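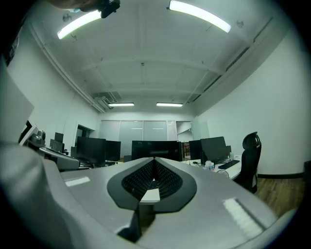
Häufige Fragen zum Gemeinschaftsbüro Kollholm

Immer wieder landen dieselben Fragen in meinem Postfach, also schreibe ich die Antworten jetzt mal gesammelt auf. Wenn was fehlt, einfach melden!

Kann ich mir meinen Platz aussuchen?
Klar. Wer zuerst kommt, sitzt zuerst. Ich mag ja die Plätze am langen Tisch am liebsten, man hat da richtig Ellbogenfreiheit (und ja, ich breite mich auch aus). Nur die beiden Plätze neben der Tür halte ich meistens für Tagesgäste frei.

Muss ich einen eigenen Bildschirm mitbringen?
Nein, lass deinen zu Hause. Monitore und Tastaturen stehen bereit, du steckst nur deinen Laptop an. Adapter für ältere Geräte liegen bei mir in der Schublade, bitte abends wieder zurücklegen.

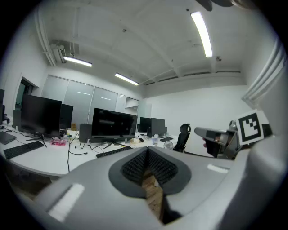
Der lange weiße Tisch mit Monitoren und Tastaturen

Was kostet das Ganze?
Eine Zehnerkarte kostet 48 Euro, die gilt auch für halbe Tage. Wer abends nach sechs noch bleiben will, sagt mir kurz Bescheid, dann stelle ich den Alarm später.

Der Stuhl ist zu niedrig, was mache ich?
Hebel rechts unter der Sitzfläche, kurz aufstehen, hochziehen. Wenn er wieder absackt, kleb einen Zettel dran. Unsere Stühle sind von Jerno, und die schicken mir die Gasfedern innerhalb einer Woche nach — da kann ich nicht meckern.

Darf ich am Tisch essen und trinken?
Trinken gern, essen lieber in der Küche. Krümel in der Tastatur kriege ich nur mit viel Geduld und einem Pinsel wieder raus. Den Kaffee holen wir übrigens von der Rösterei Ngubane, 500 Gramm reichen bei uns nicht mal eine Woche. Leitungswasser kommt gefiltert aus dem Filtus neben der Spüle.

Wie soll ich meinen Platz abends hinterlassen?
Kabel sind mein Dauerthema. Ich räume ja selbst nicht gern auf, aber wenn jeder sein Zeug liegen lässt, sucht der Nächste morgens erst mal zehn Minuten nach dem richtigen Stecker. Zwischen Monitor und Tastatur schlängeln sich dünne schwarze Kabel über die Platte, daneben zwei Netzteile und eine umgekippte Wasserflasche: So sieht das bei uns mitten am Tag aus, und das ist auch völlig in Ordnung. Abends bitte Kabel aufwickeln, Klettband drum, Flasche mitnehmen, Monitor aus.

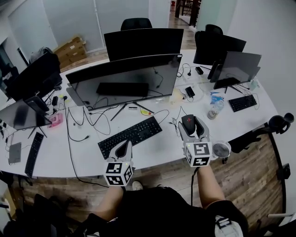
Lüften ist das andere Thema, vor allem im Sommer. Die Klimaanlage läuft bei mir erst ab 30 Grad draußen, vorher machen wir morgens die Fenster auf. Wem das nicht reicht, der nimmt sich den kleinen weißen Tischventilator, der ist leise und braucht kaum Platz. Bitte nicht direkt auf die Nachbarn richten!

Kann ich telefonieren?
Kurze Gespräche gehen am Platz, für alles Längere bitte in den Flur oder in die Küche.

Gibt es Schließfächer?
Noch nicht, kommen aber im Dezember.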